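Home | Diary | Knitting | Walks | About

September, evening

Rained until lunch, then cleared. I got up at 7 and had the kitchen to myself for an hour, so I did the bills and then sat with the tin of buttons, looking for something to go on the gray cardigan. Found four that match and a fifth that almost does.

Pornthip Noiphan called in the middle of it. She is back from Zalness and says the wool shop there is closing at the end of the month. Everything is marked down but the good colors went first. She bought two cones of Jutine in a brown she doesn't like and is going to try dyeing it over. I told her to test a small piece first, and she said she had already put the whole cone in the pot, so we will see.

After lunch I went through the winter drawer. I do it every September. Things come out, get looked at for moths and thin elbows, get aired on the line if the weather allows, and go back or go in the bag. No moths this year. One gray sock with a hole, past saving. The blue vest has shrunk or I haven't, and it went in the bag for Cledwyn Kemeys, who is collecting for the sale at the hall.
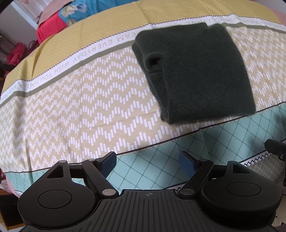

The green one, folded. Staying another winter.

I had the green down for the bag too, and changed my mind. I knitted it from the Nic Giolla pattern, the one with the mistake in the sleeve chart. I followed the mistake for 80 rows before I noticed, and then ripped back and did it over from the cuff. My notebook says 1,108 yards, not counting what I wasted. After that much yarn it can have the space in the drawer.

The collar could be neater. I picked up too few stitches on the left side and it pulls a bit when I turn my head. I thought about redoing it and decided against it. I would have to find the leftover ball first, and I think that went into a hat.

Cledwyn came by at four for the bag and stayed for tea. He wants the hall sale to make 2,000 this time, to go toward the roof. Last year it rained and hardly anyone came. He asked if I would do the cake table again and I said yes before I had thought about it. Lemon loaf, probably, and the oat bars, which keep.

Supper was soup from yesterday with the end of the bread. Finished two more inches of the Plikatlow scarf while the radio was on. The edge is still curling and I don't think blocking will cure it.

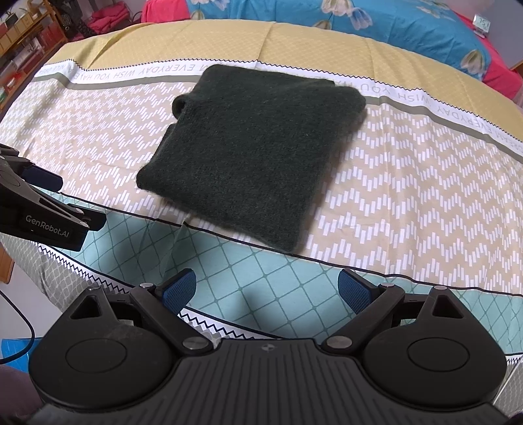
Tomorrow

Take the library books back. Buy lemons and brown sugar. Call Pornthip and find out about the dye pot. Sew the buttons on, including the odd one, which can go at the bottom.

Filed under: Diary, Knitting & Wool
3 comments | 7 shares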